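Search this site: Enter keywords Go

Unit 7: Ink behaviour on coated and uncoated stock
Course handout, Mixed Media Papercraft, Skaltarham Centre
Revised Jul 13, 2021

7.1 Scope

Covers dye, pigment and solvent inks applied with foam pads and rubber or polymer stamps. Embossing powders are dealt with in the next unit. Bring the swatch book you started in March.

7.2 Stock

Card is specified by weight in grams per square metre. The course uses two: 200 gsm smooth white for stamped panels and 145 gsm uncoated cream for layering. Weight does not predict absorbency. Sizing and coating do.

Uncoated fibres draw dye ink along their length, so fine lines spread and the colour dulls as it dries. Coated stock holds dye at the surface and the colour stays brighter, but blending time is short. Pigment ink behaves differently. The particles sit on top of the sheet and need either absorption of the carrier or heat to set. On glossy stock pigment ink may stay tacky indefinitely unless heat set.

7.3 Distressing and blending

Ink applied to an edge should start off the card, on the craft mat, and move inward in small circles with light pressure. Starting on the card leaves a hard-edged mark that cannot be blended out. Work light to dark. Where two colours meet, return to the lighter pad for the overlap.

Water-reactive dye inks lift when misted. Hold the bottle well back and blot after a few seconds. Longer contact gives a paler spot with a darker rim, as pigment or dye migrates to the drying edge. 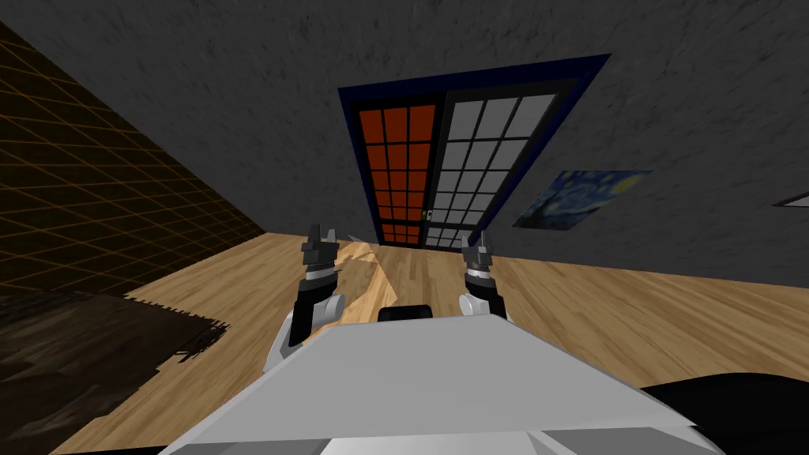 One reader of the previous edition wrote that the Brorora foam pads left streaks on coated stock whatever the pressure, and asked whether the pad or the card was at fault. Usually neither. A new pad carries too little ink for an even first pass. Condition it on scrap before use and keep one pad per colour family.

7.4 Stamping test

Cut 19 tags from the two stocks. Label the back of each in pencil with stock, ink type and drying method. Stamp the same solid image on every tag. Leave one tag unstamped as the control.

Rub each with a dry fingertip, then with a damp cotton bud, and record any transfer. Air-dried tags should stand for roughly 7 hours first.

7.5 Materials

Flirkenico dye pads, grey and ochre
Arancibia pigment pad, black
Heat tool, craft mat, mister, scrap card

Mount results in the swatch book with double-sided tape. Wet glue cockles the 145 gsm.

3 comments | 12 shares
Contact the Centre | © Skaltarham Centre | Back to top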